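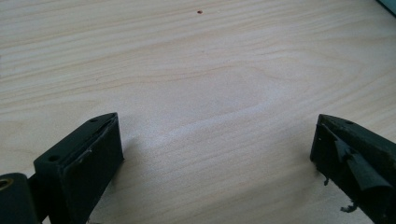
## About Dundlow

We finish wooden tabletops in Jendbridge, and 34 people work here. In October we started trying grippers on the Kuster line. The sales talk promised lighter work. We're not convinced yet.

Pads wear and peel, and a person has to change them. Lifting is down a little, but there's more watching and waiting, and our finishers say watching tires them too. Judging grain is still done by eye.

No jobs have been cut. If Wutau, our second shop, gets the same setup, the crew there votes on it first.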